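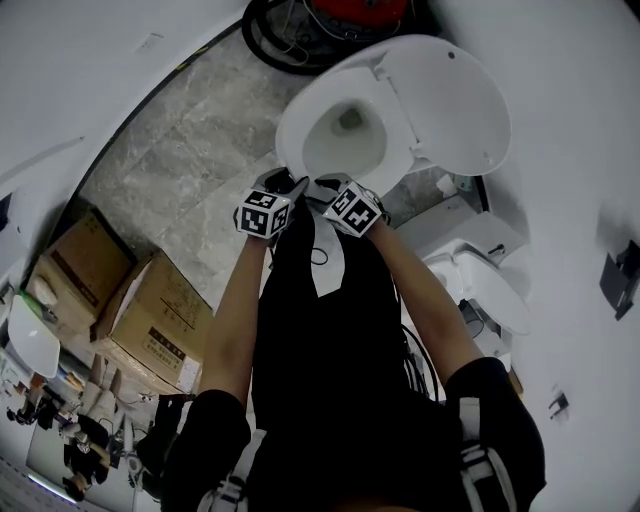
Where Does Our Water Go? Measuring Household Use in Sidlow Hall

My group (me, Jihad Zein and Benedetta Pellegrini) picked water use because our dorm got a scary bill in May and everybody blamed the showers. I wanted to know if that was fair! I also take long showers, so I had something riding on this.

We borrowed a Brurnar flow meter from the engineering lab and clamped it onto the pipe feeding one four-person suite. It logs gallons every minute. Then we asked the people living there to write down what they used and when, on a sheet taped inside a kitchen cabinet. Gwion Morris was great at this. His roommates were a little less great, and a chunk of the second week is just a row of question marks.

Matching the sheet to the meter was the slow part. A toilet flush makes a short, square bump on the graph (you get to know it pretty fast), a shower is a long flat hill, and the kitchen faucet is all over the place. Jihad did the first pass and I checked his, usually around 11 p.m. with cold noodles next to the laptop.

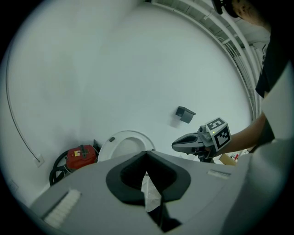 We ended up with 462 events we felt okay about labeling. Another pile had two things running at once, and we left those out of the sorting but kept their gallons in the total. Our professor, Dr. Skyrme, asked us to be clear about that, so I'm being clear about it.

The total for the whole test was 1,931 gallons. Before we started, Benedetta had guessed 2,000, and she has not stopped bringing it up. Showers were the biggest piece, so okay, the bill people had a point. But toilets came in a lot closer behind than I expected, and part of that was steady flow in the middle of the night with everyone asleep. We put a few drops of food coloring in the tank and the bowl turned blue without anyone flushing. Leaky flapper! Going by the overnight readings, it was wasting about 308 gallons over the test. 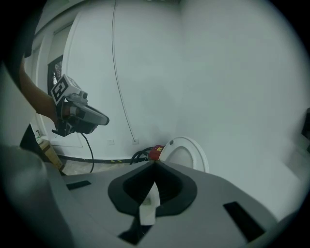
Figure 3. By the wall outlets, with the door frame at left.

Maintenance swapped the flapper and the night flow on our graph dropped to a flat line. I would have liked another week of data after the repair, but the meter had to go back to the lab.

If I did this again I'd use a phone form for the log, with big buttons, so people could tap it on the way out of the bathroom. I'd also test more than one suite. The four people we followed all have early classes, and I bet a suite full of night owls looks pretty different. Nga Giáp's group is doing laundry rooms next term and they already asked for our spreadsheet, messy tabs and all.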